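Notes linge, suite. Spécial chemises fines, parce que c'est ce qu'on me demande le plus. Je vais vite, j'ai une lessive qui tourne.

## Avant le lavage

- Déboutonner TOUT. Poignets compris. Un bouton qui tire dans le tambour, c'est un fil qui lâche.
- Col relevé, manches dépliées.
- Tache de gras : savon de Marseille à sec, on frotte du bout du doigt, on laisse agir 60 minutes. Pas d'eau chaude dessus.
- Encre de stylo bille : alcool ménager sur un coton, un chiffon propre dessous, on tamponne. Tester d'abord à l'intérieur de l'ourlet.
- Auréoles de déodorant : vinaigre blanc dilué moitié moitié. Jamais en même temps que la javel, jamais jamais.
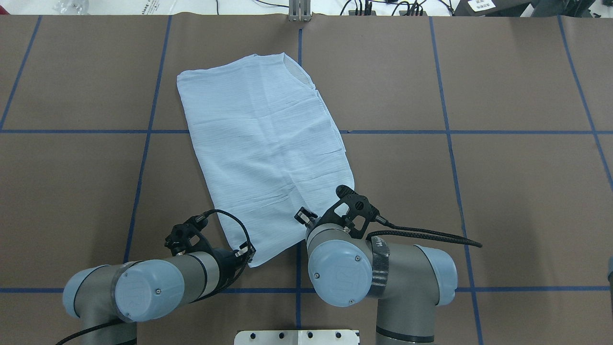 Pour le tambour, le remplir à moitié, pas plus. Le coton fin froissé sous trois jeans, ça ne se rattrape pas bien. 30 degrés, essorage doux. Chez moi la vieille Albers ne descend pas assez bas, donc je coupe l'essorage et je roule la chemise dans une serviette éponge. Plus long, mais moins de plis à la fin.

L'adoucissant, j'ai arrêté. Un bouchon de vinaigre dans le bac, ça suffit, et non, ça ne sent pas une fois sec.

## Séchage

Sur cintre, large, fermée au premier bouton. On tire un peu sur la patte de boutonnage et sur les coutures des côtés pendant que c'est mouillé, toujours dans le sens de la longueur. Pas de plein soleil pour les bleus et les roses pâles, ils passent en un été.

Pas de place pour un cintre ? A plat sur une serviette, bien étalée, manches écartées. Retourner à mi-parcours.

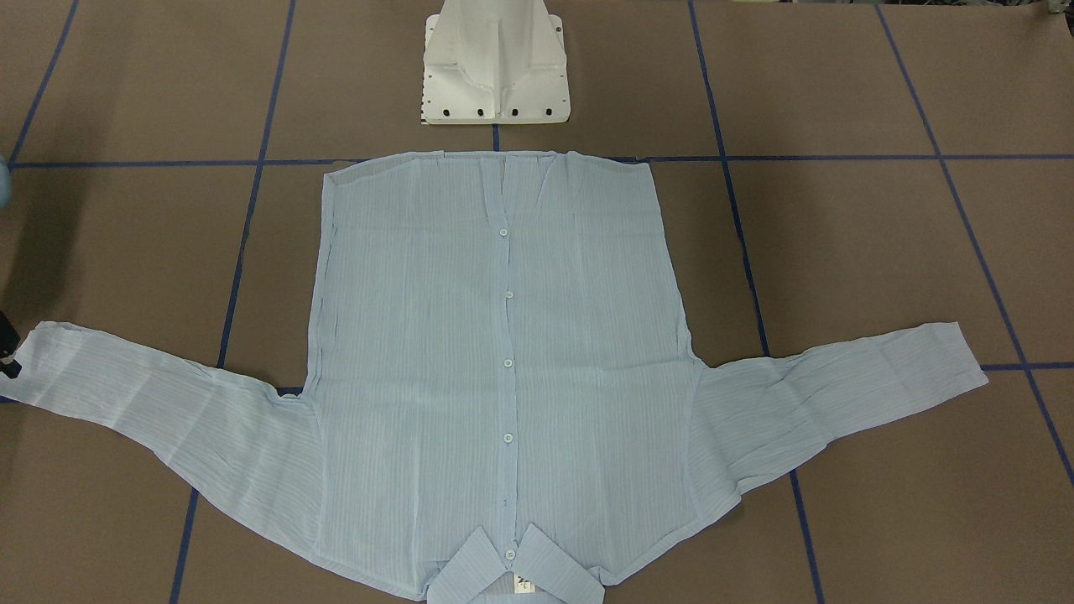
## Repassage

1. Encore un peu humide, sinon vaporisateur. Une bouteille de 200 ml remplie d'eau déminéralisée, largement assez pour deux chemises.
2. Le col d'abord, envers puis endroit, des pointes vers le milieu.
3. Poignets ouverts, à plat. Puis les manches.
4. Le dos, les devants. Entre les boutons avec la pointe du fer, pas dessus (le plastique fond, demandez à mon fils).
5. Laisser refroidir sur cintre avant de ranger. Cinq minutes. Tout le monde saute cette étape et la chemise refroisse dans l'armoire.

Fer qui accroche : semelle froide, pâte de bicarbonate, chiffon humide, bien essuyer. Ne pas gratter. Geeta Chaturvedi, ma voisine de palier, passe un torchon fin entre le fer et le tissu pour tout ce qui est léger. J'ai adopté, plus de traces brillantes.

Les marques de pliage, ceux des chemises restées longtemps en pile : vapeur d'abord, main à plat, fer ensuite. Si on attaque direct au fer sec on fixe le pli.

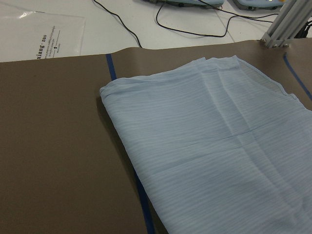

*Tissu fin, plis bien marqués.*

## Rangement

Plier en dernier recours. Si valise : papier de soie dans le dos, un bouton sur deux, manches rabattues derrière. Pas plus de cinq ou six par pile, celle du dessous prend tout le poids.

Contre les mites, lavande ou cèdre, à renouveler en novembre quand on sort les pulls. Poncer légerement les blocs de cèdre, ils resentent tout de suite.

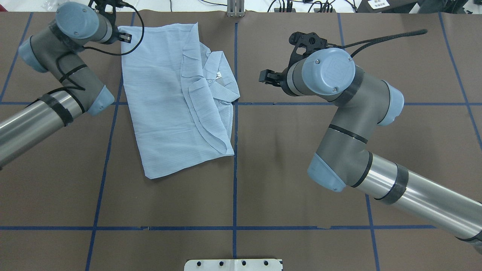 *Temps de lecture : 2 min*

Encore deux trois choses en vrac :

- Bouton qui pend : une goutte de vernis incolore sur le fil, ça tient jusqu'au samedi où on recoud.
- Garder les boutons de rechange dans UN bocal. Un seul.
- Chemise foutue = chiffons à vitres. Couper les coutures, enlever les boutons (bocal).
- Col usé : ça se retourne. Découdre au pied, inverser, recoudre. Toon Van Hecke m'a montré, compter une soirée la première fois.
- Bac à lessive : le sortir et le rincer, laisser la porte entrouverte après chaque machine.

La prochaine fois les pulls en laine, et le feutrage. Bon, ça sonne, je vais étendre.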